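An afternoon at the Mahuika open day, Tastdale

I had been looking forward to Mahuika's open day since October, and it didn't disappoint! They write the software that turns a person's hand movements into something a robot arm can follow, and Beverley Whiteley, who showed our group round, was happy to be stopped every five minutes.

We began with tracking. The position of the hand-held gripper is worked out from its own camera, and Kerttu Saarinen put a run up on the big screen with the path drawn over it as a thin line (lovely to watch, especially when it lost its bearings by a blank wall and then snapped back). Malcolm Haslam asked how they deal with the wide-angle lens, where everything bulges. They keep the bend in and teach the model on it, as flattening the picture throws away the edges.

Then came the planner, called Torach. It looks at the last few moments of video, suggests a short stretch of movement, carries out part of it and thinks again. Kerttu had 227 recordings in the set she was training on, and had thrown out 7 where the clocks on the camera and the gripper had drifted apart. Glass is the hard one, she said. A faceted vase catches the light differently from every side, so they record plenty of it.

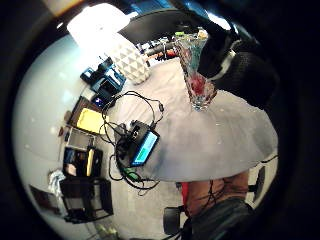
I asked far too many questions about the timing problem and got a proper answer to each of them. The fix was a small tool that lines up the two streams before anything else touches them, and I want to try the same idea on our own arm at Lulau. Tea was at four, and the biscuits went quickly. Beverley has promised to send the slides.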